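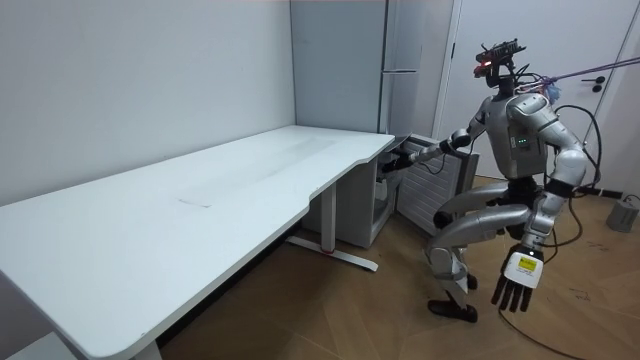

Un long bureau blanc, avec un appareil bas de la même couleur sous son extrémité droite.

Accueillir un cercle de lecture féministe chez soi : conseils pratiques

L'association Rindano organise chaque mois, dans les foyers de ses adhérentes et adhérents, des rencontres consacrées à l'égalité entre les femmes et les hommes. Les présentes recommandations s'adressent aux personnes qui reçoivent un groupe pour la première fois.

Installation de la pièce
Prévoir 8 places assises, disposées en cercle. Les sacs et manteaux sont déposés dans une autre pièce. Il convient d'aérer avant l'arrivée des participants, puis à la pause.

Boissons et collation
Une bouilloire et deux thermos suffisent. Les gâteaux secs se préparent la veille et se conservent dans une boîte métallique fermée -- compter 100 grammes par personne.

Répartition des tâches
Le service, la vaisselle et le rangement sont attribués par tirage au sort en début de séance, hommes et femmes confondus. Le tableau proposé par Yuto Minami, du cercle Teris, peut être affiché dans la cuisine.

Entretien des ouvrages prêtés
Les livres du fonds Stornilano, au nombre de 252, circulent sous couverture transparente. Une tache de thé sur celle-ci s'enlève au chiffon légèrement humide -- jamais à l'éponge abrasive. Le prêt est limité à 4 semaines.

Fiche mise à jour en février 2026.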